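床头柜、小抽屉柜收拾办法，想到哪写到哪

先说一句，我不是专业的。就是租房搬来搬去，柜子擦得多了，攒了点土办法。赶时间写的，有错字见谅。

一、动手之前

抽屉从下往上清。别问，试过就知道，先拉上面的，下面那层就看不见也够不着，腰还得弯两回。

准备东西：
旧T恤剪的布，两块，一干一湿
软毛牙刷
吸尘器的扁嘴，没有就用小刷子
一根蜡烛头，白的，别用彩色的，会染
螺丝刀，十字

就这些。别买什么柜子专用清洁剂，我买过一瓶Orance的，味道冲得头疼，擦完还发粘，最后拿去擦阳台门了。

二、清抽屉

整个倒出来，倒在床单上。床单铺地上，收尾一兜就走。

分堆。要用的一堆，不知道是什么的一堆。第二堆里百分之九十是说明书和多出来的螺丝。说明书拍个照，纸扔掉。螺丝装小袋，袋子上写是哪件家具的。不写的话半年后你对着一袋螺丝发呆，我就是。

空了以后别急着往回放。底板四个角最脏，头发、橡皮屑、饼干渣，布是擦不出来的，越擦越往缝里挤。先牙刷扫出来，再吸，再湿布，再干布。顺序别乱。

擦完抽屉拉到底，敞着晾。木头的底板特别要晾，湿着关回去会有股闷味，之后放什么都是那个味。夏天晾一下午，冬天干脆晾过夜。

Ylva Nyberg在Rorkelov家居版留言说她晾的时候往里放一小碟小苏打，去味快。试了，有用，但是记得拿出来！我忘了，关抽屉的时候全翻了，又从头来一遍。

三、台面

柜面上压了玻璃或者透明板的，好看是好看，灰会从边上钻进去。一个月掀一次就行。掀之前上面东西全拿走，碗啊杯子啊水瓶啊，别嫌麻烦端着一起抬。

掀开以后两面都擦。用喷壶的话喷在布上，别往板上直接喷，水流到底下木头上会起印子。放回去之前等全干，中间夹了水汽就是一圈白雾，得重新掀。

台面有一圈凸边的，那圈内侧是藏灰的地方，指甲包着布走一遍，或者棉签。凸边有个好处，圆的东西不容易滚下去，瓶子躺着也还行。不过水瓶还是竖起来放好，盖子拧紧了再放。瓶盖没拧紧这个事我就不展开了，玻璃底下那张照片现在还是皱的。

瓷碗放玻璃面上，底下垫个杯垫。碗底那圈没上釉的地方很糙，来回拖会刮花。别拖，拿起来放。

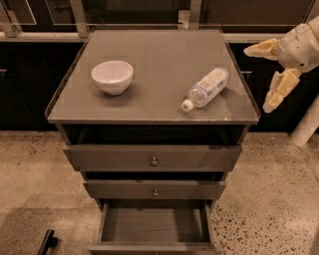

四、抽屉关不严

三层的小柜子，中间那层老留条缝，很常见。灰木色的柜子缝又特别显，黑黑一道。

先看是不是东西顶着了。手伸到最里头摸，经常有掉下去的袜子、充电线、发票。上层塞太满，东西从后面翻下来，卡在下层屁股后头，所以要把上面那个也抽出来看。

没东西顶，就是滑道的事。木头滑道：擦干净，蜡烛头来回涂，涂到手摸着滑，推拉几趟，再涂一遍。肥皂也能用，但是潮的地方肥皂会发粘，南方的朋友用蜡。金属滑道：别涂蜡，吸灰，看螺丝松没松，松的拧紧。拧到不晃就行，板子薄的话再使劲就拧穿了。

再不行，看柜子平不平。地不平柜子是歪的，抽屉自己会溜出来一点。手按住柜面对角晃一晃，会晃就在低的那个脚底下垫纸板，叠两层先试试，不够再加。水磨石地面滑，垫纸板容易跑，换成薄橡胶片，自行车旧内胎剪一块最好用。

五、拉手

小圆的金属拉手，松了就转圈，很烦。从抽屉里面拧，一只手捏住外头的圆头，一只手拿螺丝刀。拧紧没两天又松的，拆下来，螺丝上绕一点生料带再装回去。我家这个绕完到现在没动过。

发乌的话先拿湿布加一滴洗洁精。别用钢丝球，镀的那层一刮就没了。牙膏也有人用，Majdi Geagea就很推荐，我觉得牙膏进了缝里更难弄，看个人吧。

六、往回放

最下面的放重的、不常用的。换季床品，工具，相册。重的在下面柜子稳，拉开也不会往前栽。同理，不要几个抽屉同时全拉开，尤其家里有小孩的，高一点的柜子要固定到墙上。

中间放每天用的。不弯腰就够得着。

最上面放零碎，充电头、药膏、指甲刀，用小盒子隔。不用买收纳盒，牙膏盒、月饼盒、手机盒都行，剪矮一点，比抽屉高度矮一指，不然会刮到上面。

抽屉上头还有一格敞开的空档的，很容易变成垃圾洞。我只准它放一样东西，现在是书。之前是"先放一下"，放了整个冬天。

每层留点空，别塞满。塞满了第二个月就关不上，又回到第四条去了。

七、零碎的

防潮纸要剪得比底板小一圈，顶着边会拱起来。
樟脑丸别和吃的、碗放一个柜子。
柜顶台面每天睡前清一次，碗送回厨房，喝空的瓶子扔掉。
灰色木纹的柜子不显灰，所以更容易忘擦，其实厚厚一层，手一抹就知到了。
敞着晾的抽屉走路当心，小腿很疼。

补一条，有人问贴纸残胶怎么弄。吹风机吹热，慢慢撕，剩下的用食用油闷十分钟再擦。木头裸着没漆的地方别用油，会留印。漆面先在柜子背后试一小块。

下次写衣柜顶，那个更脏。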